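Closing Small Wounds: Practice Before Speed
Speaker notes, Druvcombe skills evening, November 7, 2018

Slide 1. Welcome everybody, ask who has sutured this month. 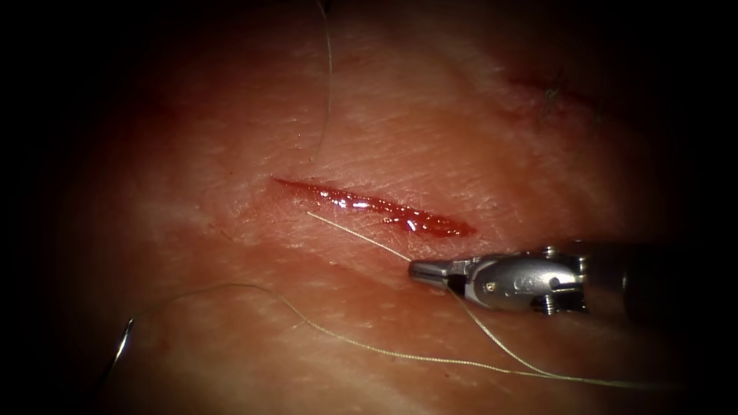 Slide 2. I start always with the same advice: look at the wound before you touch it. Which way do the creases of the skin run? Where are the two ends? Pause here, let them answer.

Slide 3. Spacing of the stitches. Colour of the edges matters also — pale can mean you pull too tight. Tell the Gindus story, but short.

Slide 4. Practice plan: 8 closures each week, 40 minutes in total. Write them in the logbook.

Slide 5. Questions. Handouts are by the door. Next session is in January.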